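# Laundry basket

A **laundry basket** is an open container used to hold clothing and household linen before washing, to carry it to and from the place where it is washed, and to keep it together until it is folded and put away. It is distinguished from the *hamper*, which usually has a lid and stays in one room, although the two words are used interchangeably in many households.
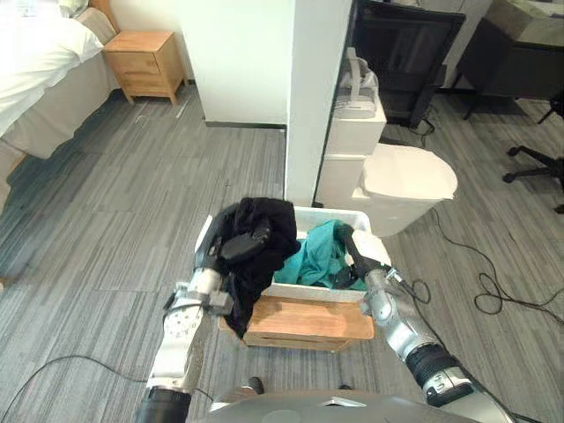 *A white plastic laundry basket on a low light-wood crate in a bedroom, with a black garment over the rim and a teal one inside.*

## Form and materials

Most laundry baskets are rectangular or oval. The rectangular form stacks well and fits against a wall or the side of a washing machine. The oval form is easier to rest against the hip. A lip or rolled edge around the top stiffens the walls and gives the hands a place to grip.

Before the spread of molded plastics, baskets were commonly woven from willow, rush, or split wood. Woven baskets let air pass through the sides but can snag fine fabrics, and many were fitted with a cotton liner. Plastic baskets are lighter and can be wiped clean. They are made with either solid or perforated walls; solid walls contain drips, while perforated walls help damp items air out. Collapsible baskets with flexible sides and fabric baskets on folding frames are also sold for small apartments.

## Placement

A basket may be kept on the floor, on a shelf, or on a raised support such as a bench, stool, or crate. Raising the basket reduces the amount of bending needed to load and empty it. Supports with slatted sides or cutout handles can be moved along with the basket when a room is cleaned. In homes without a separate laundry room, the basket is most often found in a bedroom or bathroom, close to where clothes are taken off.

## Use

### Sorting

Clothing may be sorted by color, by fabric, or by the person who wears it. Dark garments are generally kept apart from white and pale ones. Some households use a basket for each group, while others place everything in a single basket and sort at the machine.

### Loading

Garments left hanging over the rim are easily dropped when the basket is lifted. Household manuals advise pressing the contents down lightly and tucking in sleeves and loose ends before carrying. Wet laundry is considerably heavier than dry laundry, and a basket that is comfortable to carry when full of dry clothes may need to be divided into 2 loads after washing.

## In household instruction

The Giritwood home management course, prepared by Shanti Semwal, treats the basket in a unit of 4 lessons covering collection, sorting, carrying, and folding. Students are taught to empty a basket completely before refilling it, and to wash the basket itself once a month.

## See also

- Clothes hamper
- Clothesline
- Folding (laundry)
- Household linen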